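Chapter 4
Bowls, Stacks, and the Table You Work On
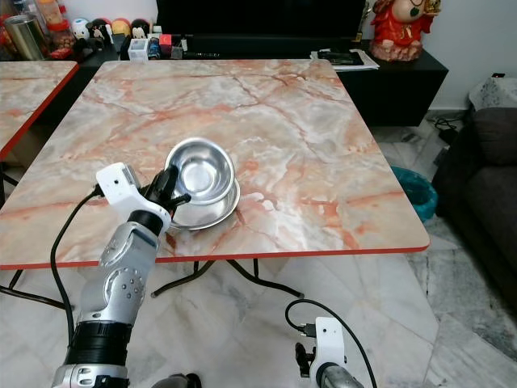 When I was learning to keep house, my aunt used to say that you could tell how dinner would go by how the bowls came out of the cupboard. I thought she was teasing me, and perhaps she was a little, but I have taught the Zomdale evening course for long enough now that I find myself saying the same thing to my own students on the first Sunday, usually while somebody is tugging at two steel bowls that have no intention of coming apart.

So we are going to spend a whole chapter on bowls. I know that sounds like a lot! In Chapter 3 we covered knives, boards, and the care of wooden handles, and several readers of the first edition wrote to say they had expected to move straight on to the stove. We will get there, I promise. But a bowl is the thing you reach for before the stove is lit and the thing you are still washing after everyone has gone to sit on the sofa, and most of us were never shown how to handle one. We were handed a stack and told to put it away.

Stainless steel is what we will use for nearly all the exercises. It is light, it doesn't mind being dropped, and a decent set can be passed down to a grandchild with hardly a mark on it. It does have its ways, though. Two bowls of nearly the same width will sometimes grip each other as if they had been glued, especially if they were stacked with a little water between them. A deeper bowl set into a shallower one will often rest at an angle instead of sitting down properly, and a stack that begins with a lean only gets worse as you add to it. You will meet both of these troubles in Section 4.2, along with the warm-water method that Karabo Nkuna taught me for freeing a stuck pair (please don't use a butter knife, whatever your brother-in-law tells you).

The table matters too, more than people expect. Many of us don't have a long kitchen counter, and the sorting, mixing, shelling, and drying all happen on a small square table in the main room, with the television at one end and the sofa at the other. I cooked that way for years in a rented place in Wusis and I was very happy there. A smooth, marble-patterned top wipes clean in a moment, but a steel bowl will slide on it quite cheerfully when you start to whisk, so you will want a folded cloth underneath. Dark, veiny patterns also hide crumbs and drips. Wipe the whole top, including the edge band, even when it looks clean to you.

Before you begin, read through the words below. They come up all through the chapter, and I have tried to keep them plain.

Nest: to set one bowl inside another so that the rims are level with each other or nearly so.

Seat: the way a bowl rests in the one beneath it. A good seat doesn't rock when you tap the rim.

Rim hold: lifting a bowl by its edge, with the fingers on one side of the metal and the thumb on the other. It is fine for an empty bowl and a poor choice for a full one.

Tip: to turn a bowl onto its side, for pouring, for draining, or simply for a look at the inside.

What you will need for Sections 4.1 to 4.3

2 stainless steel bowls, one deeper than the other
A table you can walk around, or at least reach from two sides
A dry dishcloth and a damp one
200 grams of dried beans or lentils, for the pouring exercise

Themba Oosthuizen, who read this chapter in draft, asked me to add that the beans may be cooked and eaten afterward, provided they haven't spent too long on the floor.

4.1 Picking Up and Setting Down

Start with the empty bowls, one inside the other, in the middle of the table. Take the rim of the upper bowl in one hand and tilt it toward you until you can see well down into it. Go slowly. Feel where the weight goes as it leans, and notice whether the lower bowl wants to come along. If it does, steady it with your free hand. Now let the upper bowl back down as quietly as you can, and listen for the clank. Try it again with your other hand, which will probably be the noisier of the two, and keep on until both hands can do it softly enough that a person reading in the same room wouldn't look up.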